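Evaluating a Rented Hand-Held Gripper Kit for Recording Household Tasks

Student project report
Khrystyna-Mariia Onyshchenko
Submitted 28 December 2018

1. Background

The department wanted to know if a rented kit could replace the gripper handles that students build for themselves each year. The home-built handles work, but they take most of a term to get right, and no two of them are the same. Recordings made with one handle are hard to use together with recordings made with another.

The kit I tested is the Jurnex, rented out by Plenier from their office in Clurkville. Plenier supplies it by the month with a charger, a carrying case and access to their upload software. I had one kit for the test period and a second one for the two-handed tasks. The comparison handle was the Vanhove, which is what we call the design passed down in our lab.

My questions were these. Can a person with no training pick up the kit and make usable recordings? How long does it take to set up in a new room? Does it hold up with soft items such as clothes and bedding? Is the rental worth paying for?

2. What is in the kit

Each handle has a two-finger gripper on the front, worked by a trigger under the index finger. The camera looks forward over the fingers, so the recording shows the fingers and whatever they are about to close on. The battery sits in the grip. There is one button to start and stop a recording and a light that shows the state.

The case also holds a spare pair of fingertips, a calibration card and a printed guide. The guide covers charging and uploading well. It says very little about calibration, and the drawing of the card shows it upside down compared with the one we received. I lost an afternoon to this before Plenier answered my e-mail. They said a corrected guide was on the way, but it did not reach me before the kit went back.

3. Method

I chose bedroom tidying as the test job because it mixes soft and stiff items. The tasks were:

Pick up a shirt and put it down flat
Fold a shirt in half on the mattress
Move a small box from one side of the bed to the other
Stand a large carton upright
Pull a sheet toward the foot of the bed

Five people took part. Two had used a gripper handle before and three had not. Everyone got the same short talk from me, then a practice period, then the recorded tasks. We made 248 recordings with the Jurnex. I watched all of them and sorted them into usable and not usable. A recording was usable if the fingers stayed in view, the item was visible when the grip closed, and the software could work out the path of the handle from start to finish.

We did the work in a shared workshop with a bed set up against one wall. Other people went on with their own projects in the same space. I did not ask them to stop, as a real home would not be quiet or empty either.

4. Results

Setup. My first setup took 41 minutes, most of it spent on calibration. By the end of the test period I could do it in a few minutes without the guide. A person who has been shown how to hold the card should not have much trouble.

Learning. The new users were slow at first and closed the fingers too early. All of them tended to reach with a straight arm, which gets tiring and makes the camera shake. Once they bent the elbow and stood closer to the bed, the recordings improved. There was no clear difference between new and experienced users by the last session.

Soft items. Picking up a shirt was easy. Folding was the hardest task in the test. The fingertips are smooth and the cloth slid out when it was held by a single layer near the edge. Users did better when they grabbed a thicker bunch of cloth, but then the fold came out crooked. The spare fingertips are the same as the fitted ones. A softer pair would be a useful addition.

Stiff items. The small box gave no problems. The large carton was too wide for the fingers, so users had to pinch a flap or push with the side of the gripper. Pushing worked, but it put force on the finger joints, and I asked people to stop doing it after the first session.

Tracking. Of the recordings I rejected, 73 failed because the software lost the position of the handle. Nearly all of these came from moments when the camera faced a bare stretch of wall from close up. Stepping back helped. Taping a sheet of printed paper to a bare surface would probably help too, but I ran out of time to test it properly.

Comfort. Users described the handle as heavy at the front. One person with small hands could not reach the trigger comfortably and used two fingers on it. The Vanhove is lighter, but its trigger is stiffer and it pinches.

5. Cost and service

Plenier charges by the month, with a deposit for each handle. The price includes replacement of worn fingertips but not of a broken camera. For a single term project the rental comes out cheaper than parts for a new Vanhove plus the time spent building it. For a full year it does not. I would want a written price for longer rentals before the department decides.

Support was polite but slow. My first question was about calibration and the second was about a failed upload. The upload problem was fixed on their side and no recordings were lost.

6. Limits of this test

I tested one kind of room and one kind of job. I did not try the kit in a kitchen or with wet items. The Vanhove was used only for comparison of weight and trigger feel, so I cannot say how its recordings would have scored. I also sorted all the recordings myself, and a second person might have drawn the line in a different place.

7. Recommendation

The Jurnex is good enough to rent for projects that last one term. Before the next rental the department should ask for the corrected guide, softer fingertips, and a shorter trigger reach. The finger joints should be checked when a kit arrives and again before it is returned. Students who plan to fold cloth should allow extra practice time and expect to reject more recordings than they would with boxes.

The sorted list of recordings and my notes on each session are in the project folder under August.
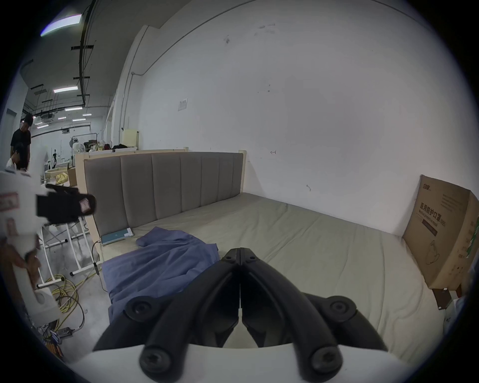
Figure 1. Gripper with the fingers closed, over the bed with the blue cloth on the mattress.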